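Cimville Public Library
Home | Visit | Borrow | Services | News | Contact

Posted Thursday by Cimville Public Library, Office of Public Services

1/ The Library will replace the public computers at its Main and Rumau branches during May. This thread sets out the schedule, the service changes patrons should expect, and the arrangements for print and scan requests while the work is under way.

2/ A total of 32 desktop stations are included. Main will remain open throughout, with work confined to one side of the second floor at a time. Rumau will suspend computer service for 4 days. All other services at Rumau, including holds pickup and the children's room, will keep regular hours.
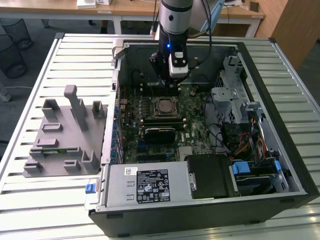

3/ Session lengths will change while fewer stations are available. The standard reservation will be 70 minutes, with one renewal if no other patron is waiting. Patrons sometimes ask why the Library does not simply repair what it has. Repair remains the first choice in most cases: a desktop tower with its side panel off gives access to the memory slots and the processor, and parts can often be changed one at a time. The stations now being retired can no longer run the current version of Feltik, the Library's reservation and print software, and changing parts would not resolve this.

4/ Reservations already made through Feltik will be honored. Patrons whose station is out of service will be moved to the nearest open one and notified by email or text, according to the preference on their account. Please confirm that your contact information is current.

5/ Files saved to the desktop of a public computer are erased at the end of each session, as they have always been. Staff cannot recover them. Patrons are asked to bring a USB drive or to save to their own online storage. A limited number of drives may be borrowed at the Main service desk. 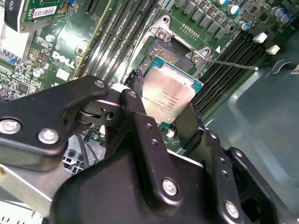

6/ Were asked in reply whether tax forms and job applications can still be printed at Rumau while the computers are off. They can. The copier at the front desk will accept files from a phone or a USB drive, and staff will print up to 9 pages per patron per day at no charge. The usual rates apply after that.

7/ Screen magnification and text-to-speech will be installed on every new station. At present these are offered only at two stations on the first floor of Main. Adjustable desks will stay in their current locations.

8/ Retired equipment will be transferred to the City's surplus program. The Library does not sell or give computers directly to the public and cannot hold units on request. Storage drives will be removed before transfer.

9/ Questions may be sent as a reply to this thread or brought to any service desk. Changes to the schedule will be posted here and at the branch entrances.

Recent posts
Summer reading registration opens at all branches
Meeting room policy: revised hours
Rumau branch parking lot restriping
Holds pickup lockers now available at Main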